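Module report, first draft handed in May

# Condensation on kitchen windows in student housing

Wilma Van Leeuwen

## 1. Why this subject

I lived for a year in a shared flat in the Groen building, where the kitchen window ran with water every morning from October onwards. The landlord told us to open it more. The tenants said it was too cold to do that. I wanted to find out which habits made a difference and which did not.

## 2. Background

Warm air holds more water vapour than cold air. When it meets a cold surface it cools, and past a certain point the vapour turns to liquid. Glass is usually the coldest surface in a kitchen, so the water shows up there first. Boiling pans, kettles and washing-up all add vapour. Wide windows directly over the worktop get most of it, and the sill and the tiles underneath catch what runs down.

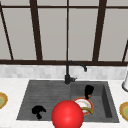 ## 3. Method

Three flats took part: two in Groen and one in Kirnow House. Each kitchen had a cheap humidity meter on a shelf away from the hob. The tenants wrote down the reading at 7.30 in the morning and again after the evening meal, for 16 days. They also noted whether lids were used, whether the extractor was on and whether a window had been opened.

To compare cooking methods I boiled pasta in the same pan with and without a lid, 10 minutes each time, and let the room settle in between.

## 4. Results

The lid mattered more than I expected. Readings after cooking without one were higher in all three kitchens. The extractor helped in Kirnow House, where it vents outside. In the Groen flats it only recirculates the air through a filter, and I saw no clear change - the filters were also overdue for cleaning.

Opening the window for a short time straight after cooking worked better than leaving it on the latch all evening. The tenants preferred it too, as the room stayed warmer. 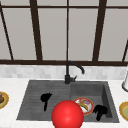 *Figure 2. Kitchen window with dark brown frame, tiled strip and white worktop below.*

## 5. Problems

Four morning readings are missing from the second Groen flat. The meters were not checked against each other before the start, so I have compared each kitchen only with itself. Outdoor temperature was not recorded - it should have been.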